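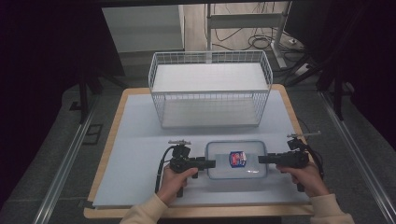

Speaker notes, Caminley workshop, March 2024
Darcy Morin and Vasylyna Zinchenko

Slide 1. Title
Give the names and the group. Say that the talk covers one result on two-handed demonstrations collected with hand-held grippers. Skip the outline.

Slide 2. Question
Does a policy trained on hand-held demonstrations need the relative pose of the two grippers as an input, or are the two separate pose tracks enough? Earlier work at Oltgate used separate tracks only. We train both and compare them.

Slide 3. Task
Lift a rigid container from both ends and put it in a basket. The hands are coupled through the container: if one side leads, the container tilts or slips out. Single-hand tasks do not show this error. Mention that container contents vary between demonstrations.

Slide 4. Data
2,000 demonstrations from 21 operators. Each operator practiced for up to 30 minutes before recording. Vasylyna checked the time alignment between left and right streams and dropped any take with a gap. The count on the slide is after that step.

Slide 5. Method
Same network for both conditions, same training budget, 3 seeds each. The only change is the added relative pose term. Point to the equation and read it left to right. The frame convention is left gripper to right gripper. Someone asked about this in January, so say it out loud.

Slide 6. Result
Relative pose lowers tilt at lift. It makes no clear difference during approach, when the hands are still free of each other. Leave the plot up while explaining the axes. Seeds are plotted separately, no averaging.

Slide 7. Failure cases
Most remaining failures are at release. One jaw opens early and the container turns against the basket wall. Play the Skarine clip twice, the second time slowly.

Slide 8. Limits
Rigid containers only. One table height. The Lai controller was not retuned between conditions.

Backup slides: calibration, operator split, loss curves. Darcy takes questions on hardware, Vasylyna on training.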